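Keeping a landline on a fiber connection

When the copper service in Salanville was withdrawn, my line moved to a fiber terminal with an analog port on the back. The port is labeled TEL 1 and supplies dial tone over a standard two-wire jack. I kept my number and my corded phone. Setup took one evening, most of it spent on the house wiring.

The old wiring has to be disconnected from the street side first. I opened the box on the outside wall, unplugged the test jack, and taped a note over it. After that, the adapter can feed every room through any one jack. With the street side still connected, mine gave a loud hum and no tone.
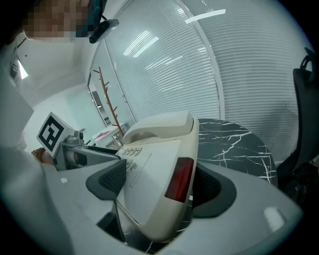
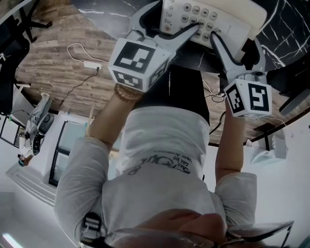

Shiyu Fang

Ringing load was the second problem. My adapter is rated for three ringers, and I had four phones, one of them an old bell set in the hall. The bell gave a single weak tap and stopped. Removing the kitchen phone fixed it.

Power is the remaining weak point. Copper lines carried their own supply from the exchange, and a fiber terminal does not. I put the terminal on a small Odix battery unit, which cost 57 dollars. In the December outage it held dial tone for just under four hours. The cordless base went down at once, as expected. The corded set kept working.

Pulse dialing is not supported on this adapter. Tone dialing works, including menus. I have not tested fax. Edit Pálfi wrote to say that hers only goes through at the slowest speed setting.

Last updated: 03/05/2023

This site uses cookies to remember your display settings. Accept | Decline

Contact | © Shiyu Fang | Back to top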